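4.2 What counts as put away

Most work on household tidying begins from the idea that a thing has a place, and that a kitchen is tidy when each thing is in it. We began there too, and we now doubt it. In the Skirneck homes, people were asked at the end of each visit whether the kitchen was "done." Of the 1,787 answers we coded, 202 were given while at least one dish was still out on the counter. The earlier Grosance coding scheme would have marked every one of these as a mistake by the person answering. It seems odd to ask people about their own kitchens and then correct them.

A friendlier reading is that a small stack of dishes is treated as one object, and one object left out is easy to forgive. Ibarra made this case in her first report on the Wodach interviews, where the phrase "it's only the one pile" and its close relatives come up again and again. We take the claim seriously but think it has been pushed too far. A stack may be storage. It may also be a table setting, a step on the way to the sink, or what happens when a person runs out of patience. The shape of the pile does not say which, and coders who work from stills are tempted to act as if it did. 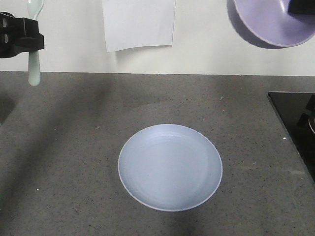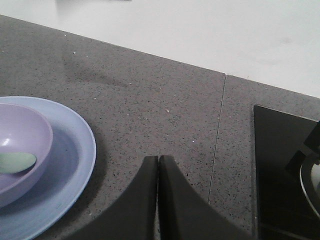
Figure 6. Plate, bowl and spoon on one kitchen counter: the bowl and spoon held clear of the plate (first panel), and the three pieces together (second panel). The order of the panels is not meant as an order in time.

The Grosance scheme has nine codes for dishes on a counter, and the trouble starts with the one called "nested." It was written for sets: bowls inside bowls of the same shape, cups inside cups. Mixed pieces were added later, with a note telling coders to use the code whenever "each item rests in or on the next larger one." By that rule the second panel of Figure 6 is a clear case, with the spoon in the lavender bowl and the bowl on the blue plate. Yet the bowl sits toward the upper left of the plate, and we could not agree on whether that matters. One coder held that a bowl placed off to one side leaves room for food and so belongs under "setting." The other pointed out that people put bowls down wherever their hand happens to be. Both arguments are reasonable. Neither can be settled by looking longer.

The first panel is no easier. A plate with nothing on it, while the bowl and spoon are in the air, fits a stack being built and a stack being taken apart equally well. The scheme asks the coder to choose between "loading" and "clearing," with no third option. Kuo, the software we used to sort the coding sheets, rejects a blank in that field, so a coder who is unsure must still pick. We suspect that part of the high agreement reported for this pair of codes comes from coders sharing the same habit of guessing. A high score would then show that they were trained together, and little else.

Natalia Ibarra has objected, in comments on a draft of this section, that the same doubt could be raised about any coding of everyday work. We agree, and would raise it. Her proposed fix is to code the whole sequence and never the single view. That would help with direction. It would not tell us whether the finished pile is one thing or three in the mind of the person who has to live with it, and that is the question the 202 answers put to us.

For the analysis in 4.3 we therefore drop "nested" as a sign of tidiness and keep it only as a note on how the pieces lie.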